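September
By Hélène Gauthier, Community Desk

Celtthorpe repair library to extend lending hours

The Celtthorpe Repair Library will open until 8 p.m. on weeknights under a one-year arrangement approved by the Lapointe district council. Members may borrow household tools and daily living aids for up to three weeks at no charge.

The library lent 422 items over the past year, compared with 369 the year before. Membership has grown to almost 500.

"Many residents work past the current closing time," said coordinator Kidus Shiferaw. "The new hours respond to their requests."

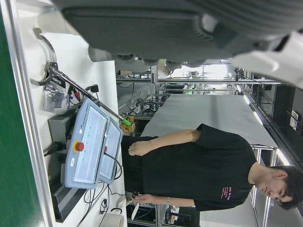
The council will contribute to heating and lighting costs at the Catulden Street premises. Borrowing limits and late fees remain unchanged. Residents wishing to donate items are asked to contact the front desk before bringing them in.

Filed under: Local Services

More from this section
Lapointe pool to close for retiling
Bus route 76 detour extended
Nominations open for neighbourhood awards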